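Visit to the Rellcombe packing rooms

Posted May 12, 2021

The open morning at Rellcombe had been put off since February, so there was a decent turnout when the doors opened at nine. We were split into groups of 16 and given a paper badge and a hairnet each. I had signed up for the housewares side, which takes up the older half of the building. The other half is rented to Meltier, who make candles, and you can smell it from the parking lot.

Our guide was Nuria Admasu. She has run the sorting floor for 7 years and before that worked in the office upstairs. She started us at the loading dock, where the deliveries come in on pallets. Most of what they handle is plain household stock: storage tubs, dish racks, drawer trays, clothes hangers. It arrives in bulk, gets checked and sorted into sets, and goes out again to small stores across the county. The catalog runs to 377 items this year. Garden goods were dropped last fall and she did not sound sorry about it.

From the dock we went through to the checking room. It is long and low with a concrete floor, and the heaters along the back wall are old Voltgate units that were not switched on. I kept my coat on. Checking is done by hand. Someone takes a piece out of the stack, runs a thumb around the rim to feel for rough spots, looks at the corners, and puts it to one side or the other. Rejects go back to the supplier once a month. We were allowed to try it, and I passed a tray with a split in one corner that Nuria caught right away.

There was a question about breakages. Corners are the usual trouble, she told us, and most of the damage is done on the truck. They now stack lower than they used to and put cardboard between every fifth layer. Another visitor asked if the colors sell differently. Red goes quickly before the holidays and then slows down. Dark gray sells all year. White gets returned more than anything else because it shows marks.

The baskets were the part I had come for, as we are replacing the ones in our own stockroom. They had several kinds out for us to handle. The ones with narrow slots are better for small things that would drop through a wider opening. The ones with upright bars let you see what is inside without lifting anything down, and that matters more to us because our shelves are high. I would still want to load one up properly before ordering.
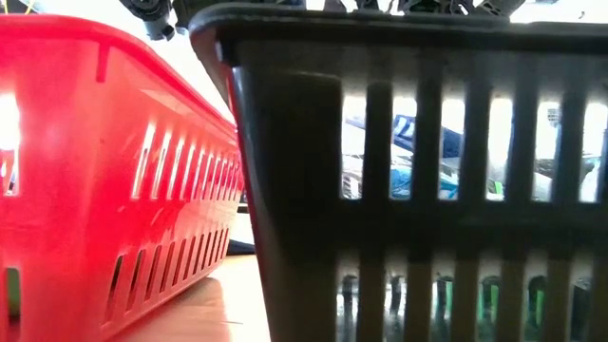 Red basket with slanted slots, and a dark gray one with upright bars.

After that we had coffee in the break room and a short talk from a Bahrami sales rep about labels, which ran over. The price list was handed out at the end. The minimum order is 5 cases, mixed colors allowed, and delivery is extra outside the county.

Parking is free but the lot is small, so come early if you go to the next one. The side entrance has a ramp. The restrooms are upstairs only. Names for the fall visit are being taken at the front desk.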